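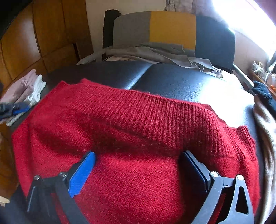 Wedton Clothing Reuse: progress to 26th January

Collections
We have taken in 554 bags since November, more than 40 of them from the new drop-off point at Prolach. Knitwear is the largest share by weight. The Tuline site is still closed for roof work and its bags are being sent to us unsorted.

Sorting and repair
Kiri Nepia has moved the mending group to two evenings. Wool with moth damage now goes straight to the freezer before anyone handles it further. We are short of darning yarn in dark colors.

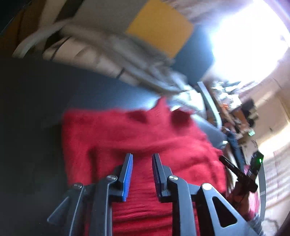 Red fabric at the sorting stage.

Spending
Van hire is over budget by 5 percent. Rent and heating are on target. The Ghauri grant covers shelving, and 3 units are still to be delivered.

Next period
Reopen Tuline, agree on a price for rag-grade textiles, and send you the revised van costs.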